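4.2 Lamps and the placing of the evening desk

The most delightful result of the whole survey came from a question we nearly left out. We had asked the residents of Wikley and Kakley where they sat to read or write after dark, expecting the answers to follow the windows, as they do so strongly in the daytime data (Section 4.1). They followed the lamps! Of the 219 households that returned both diaries, most kept a second spot for evening work, and that spot was usually chosen for the light that could be put there. People moved chairs, turned desks to face the wall, and in one case gave up a dining room.

The diaries are wonderfully rich on this point. Across 1068 evening entries, residents wrote freely about glare, shadow and color, often in words we would never have thought to offer them on a form. "Soft" and "kind" appear again and again for shaded lamps, while bare bulbs are "hard" or "like a shop." Rungrueang and Sobczak read all the entries separately and then compared their coding, and the shade came out as the feature that residents cared about most, well ahead of brightness (see also the pilot interviews in Boonyarit).

Decorated shades deserve a closer look. Several residents had kept a patterned shade through 2 or more house moves, fitting it to new bases as the old ones wore out, and they spoke of it with real affection. White walls seem to help, too, as they give even a modest lamp something to bounce off. A desk lamp with a decorated glass shade is shown in Figure 9.
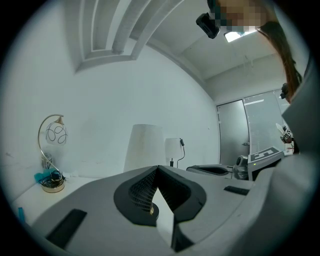 Figure 9. Desk lamp with a curved gold arm and a frosted white glass shade patterned with black swirls, on a white desk.

Whether the same habits hold in newer housing is an open question, and an exciting one. The Gatolell apartments, with their fixed ceiling lights, would make a fine comparison, and we return to them in Section 5. The November diaries are treated separately there, as the early dusk shifts the start of evening work in nearly every home.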